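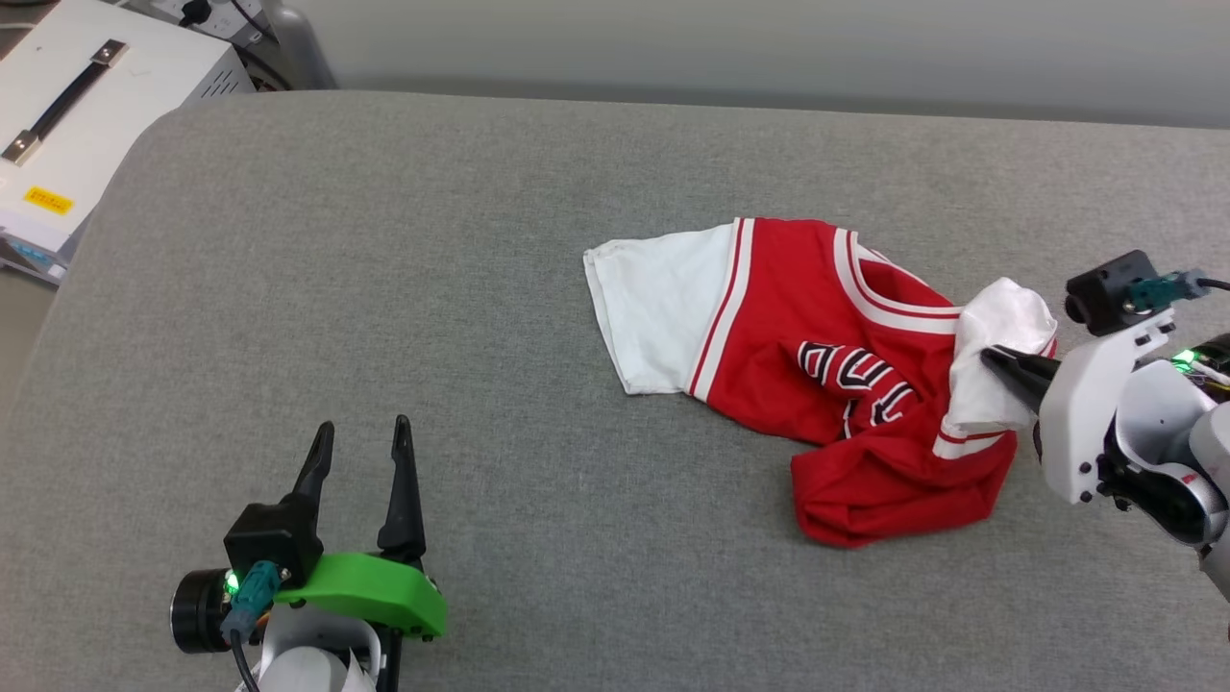

Speaker notes: Tirnari textile care session, Mutcombe
12 February 2024

Slide 2. Start with the garment. Red basketball jersey, white trim, lettering in black and white on the body. It lies crumpled on a padded grey surface and the word can't be read until it is opened out. One piece of the white fabric is lifted.

Point to make: printed sportswear creases along the edge of the lettering. Fold beside the print, never across it.

Order of work. Find the collar first; the striped trim marks it. Lay the front face down. Bring both sides in to the width of the lettering, then fold the hem up to the collar in 2 stages. Pause for questions on sleeveless cuts.

Slide 3. Surface. A padded top holds the fabric still while the far side is pulled straight. A bare bench lets it slide. Mention the Groltden trial in November: 277 garments, 19 refolded, most of them at the hem. Do not go into the Kanaujia figures, they used a different fold.

If time is short, skip the section on storage and go to the drawer layout on slide 5. Handouts are by the door.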